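Open Day at the Erell Knitting Mill, Stovton

6/3/20

The Erell mill opens to the public on 2 days a year, one in autumn and one in December. I missed the December one because the road from Nassar was closed for resurfacing, so I went to this one. Entry was free but you had to book a time. I had the 10 o'clock tour.

Getting there

The train from Nassar takes 50 minutes and the mill is a short walk from Stovton station, down past the bowls club and over the footbridge. There is parking behind the dye house, but it was full when I arrived and people were being sent to the football oval. Closed shoes are compulsory and they do check. One family had to go back to the car.

The tour

We started in the yarn store, which is kept cool and smells strongly of cardboard. Most of what Erell makes now is trackpants, school jumpers and thermal underwear, and nearly all of it is grey, navy or bottle green. The yarn comes in on cones and each delivery is kept together by batch so that the colour matches across a garment.

The knitting floor is the noisy part. Ear plugs are handed out at the door. There are 198 needles to a section on the older Stinov machines, and the guide had one out on a bench so we could see how the latch opens and closes. The newer machines are behind clear panels and there is less to look at. We were given plenty of time here, probably more than we needed, as it was hard to hear the questions or the answers.

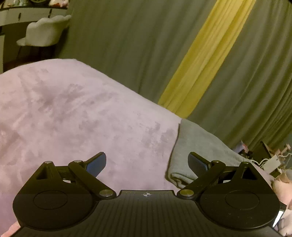
After knitting, the fabric goes across the yard to be washed and set. We could only look through the door of the dye house because of the wet floor. Cutting is upstairs. They lay the fabric up in a deep stack and cut it all together, and the offcuts go into bins to be shredded for mattress filling.

Sewing was the best part for me. I make a few of my own clothes and have never managed a decent waistband, so I wanted to see how it is done at speed. The elastic is joined into a loop first, then stretched evenly as it is fed in with the fabric, and several rows of stitching go through both layers. The stretch is what gathers the fabric once it is let go. I have been pushing elastic through a casing with a safety pin for years and it always twists. The drawstring is put in before the band is closed.

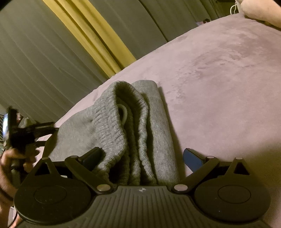
Grey knit with a gathered elastic waistband and drawstring.

Canteen and shop

Tea, coffee and sandwiches were on sale in the canteen. The egg ones had gone by noon. There is a wall of old photographs near the servery, and a framed staff list from when the mill had 214 people on the books.

The seconds shop is beside the front gate. Everything was marked down and the faults were mostly small, such as a pulled thread or a label sewn in crooked. I bought 5 pairs of socks and a jumper. It is cash only for the remnants bin and card for everything else, with a separate queue for each.

If you go

Allow two and a half hours with the shop. The stairs to cutting and sewing are steep and there is no lift, although people who stayed downstairs were shown a video. Bookings for the December day are taken at the mill office or by phone.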